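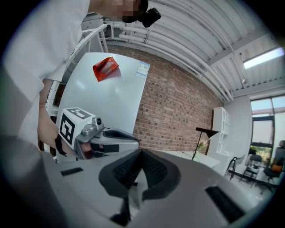

How long should a visitor's turn with the hand-held gripper last at an open day? Four minutes is enough for most people.

Set up before the doors open. At Hellwig we ran it this way:

Put one light item on the table, such as a snack package.
Show the grip first — fingers around the body, hand clear of the marker cube.
Let the visitor squeeze the trigger a few times, then pick up and put down.
Stop after 10 tries and change over.

Charge everything the night before.

Updated 7/14/26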